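Search the site Enter keywords

How to Bring Faded Black and Navy Clothes Back to Life With Dye

2022-01-31 · 5 min read

I love dark clothes, and for years I threw out perfectly good ones the moment they went gray at the seams. Then I tried a packet of dye on an old pair of work pants and was completely hooked. They came out looking like the day I bought them! If you have a big pot, a free afternoon and a shirt you've stopped wearing because it looks tired, you can do this.

These steps are for redyeing, meaning dark dye on something that was already dark. It's the most forgiving kind of dyeing there is, so it's a great first project.

Check the label first

Cotton, linen, rayon and ramie all take all-purpose dye beautifully. Silk and wool do too, but they need gentler handling and vinegar in place of salt. Polyester and acrylic won't budge with ordinary dye. You need a synthetic dye and a lot of heat for those, and I'd save them for another day.

Blends land somewhere in between. A shirt that's mostly cotton with a bit of polyester will come out slightly softer in color than pure cotton, and you may like that. Stitching is nearly always polyester, so expect the thread to keep its old shade. On faded black jeans I think it looks fantastic.

Skip anything marked dry clean only, anything with a waterproof coating, and anything with bleach spots you want gone. Bleached patches do take dye, but they'll often stay a slightly different shade from the cloth next to them.

What you need

Your garment, freshly washed, with no fabric softener
Powdered or liquid all-purpose dye in black or navy
Plain table salt
A stainless steel pot you won't cook in again
Long tongs or a stainless spoon
Rubber gloves that come up past the wrist
Dish soap
Old towels you don't care about

I use Nolex powder for black and Murkuton liquid for navy. Both are easy to find where I live, but use whatever your store carries. The one thing I'd insist on is buying more than you think. Dark shades drink up dye, and the package amount is usually written for medium colors. Double it for black.

Weigh your fabric dry on a kitchen scale. My last load was two pairs of jeans and a heavy canvas jacket, 2650 grams all together, and that was too much for one pot. I split it in half and mixed a fresh bath for the second round. A single button-up shirt of mine came to 273 grams and had all the room in the world.

Getting the bath ready

Fill the pot with enough hot water that the garment can move freely. Crowding is what causes blotches, so be generous here. Heat the water until it's steaming with small bubbles at the edge, then turn it down to hold it there.

If you're using powder, stir it into a cup of very hot water first until every grain is gone. Pour that into the pot through an old strainer. Undissolved specks make little dark freckles (ask my favorite pillowcase). Add a squirt of dish soap, which helps the color spread evenly, and stir well.

Dip a scrap of white cotton or even a paper towel. It'll look lighter once dry, so if it seems only just dark enough, add more dye now.

Into the pot

Soak the garment in plain warm water, squeeze it out, and smooth it as flat as you can before lowering it in. Going in wet makes a huge difference.

Stir constantly for the first ten minutes. I mean it, put on some music and stay there! Then add the salt, dissolved in hot water, pouring it to one side and not straight onto the cloth. Keep stirring every couple of minutes for another 45. Lift the garment, turn it over, open up the pockets and cuffs, and push it back under each time it floats.

You can leave it to sit in the cooling bath for an hour afterward if you want the deepest shade possible. I always do for black.

Rinse, wash and dry

Rinse in warm water, then gradually cooler, until the water runs nearly clear. Wash it alone in the machine on cold with mild detergent. I've been using Widach, the unscented one, and I'm happy with it. Hang it to dry out of direct sun.

Judging the color

Wait until the piece is completely dry, then look at it in daylight next to something plain and pale. Lamps are terrible for this, and navy and black are almost impossible to tell apart under a warm bulb. Bunch the cloth up a little and check both the raised parts and the creases. A faint bluish sheen where light lands on the folds can show up even on very dark cloth.

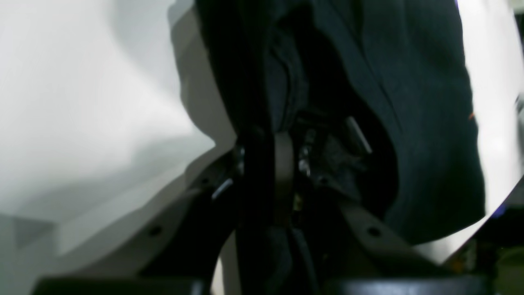

Very dark navy, close to black, next to a pale surface.

If it's patchy or still too light, you can run it through a second bath the same way. Going again costs you nothing but time and another packet, and the second coat is nearly always smoother.

Keeping it dark

Turn dark clothes inside out, wash them cold, and wash them less. Jeans can go for ages between washes! For the first 5 washes, keep your dyed pieces with other darks, and don't sit on a cream sofa in them until they've been through a couple of those.

To clean up, pour the cooled bath down a stainless sink with plenty of running water and wipe splashes right away. A Mugo sponge and a bit of baking soda took the ring off my counter.

I did my best batch last June with every window open, and I've already got a faded linen dress waiting for the next one.

We use cookies to remember your preferences. Accept Manage settings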